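Skirkham wool dryer balls, set of six, after a winter of daily use

I put off buying dryer balls for years. My sister swore by hers, my neighbor swore by hers, and I kept on pouring blue liquid into the little drawer and buying sheets by the box. Then my youngest came up with a rash behind both knees, and the pediatrician suggested we cut out anything scented for a while, so I finally ordered the Skirkham set and told myself I'd give it a fair try. I have now been drying with them since November and I feel ready to talk your ear off about them.

They come in a cotton drawstring bag, six to a set, each one a little bigger than a tennis ball and quite a bit heavier than I was expecting. Mine are the undyed gray. There is a faint barnyard smell when you first open the bag (my husband noticed it from across the room!) but it was gone after three or four loads and I have never smelled it on the clothes.

Now, do they work? For towels, yes, wonderfully. My big bath towels used to take 70 minutes on medium and they now come out done in 59, so that's 11 minutes saved, and they have a loft to them that I had forgotten towels could have. Sheets are another story. A fitted sheet will swallow all six balls into one corner and roll itself up into a damp sausage, and I have to stop the dryer halfway and shake everything out. I had the very same trouble with the plastic ones from Tranell, so I don't hold it against the wool. 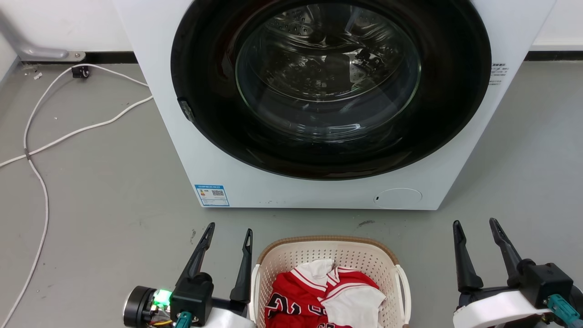 Miranda wrote under my first post on these that hers did nothing at all for static until she cut her synthetics out of the main load and dried them on low by themselves, and that she has not had a sock stick to a sweater from that day on. I tried it her way for a couple of weeks and she is right. Fleece and cotton together still crackle, balls or no balls, but apart they behave.

As for wear, two of my six have gone fuzzy and one has picked up a good deal of red lint from a bath mat, which I trim off with nail scissors while I watch my shows. The label says they are good for 3000 loads. I can't speak to that, and at my rate of laundry I'd be a grandmother before I could, but they are still round and still firm.

The noise is a soft thumping, much gentler than the plastic kind. Our laundry room shares a wall with the den and I can leave them going through a movie.

Would I buy them again? I would, and I have - a second set went to my sister-in-law in April. Four stars, with the missing one for the sheets.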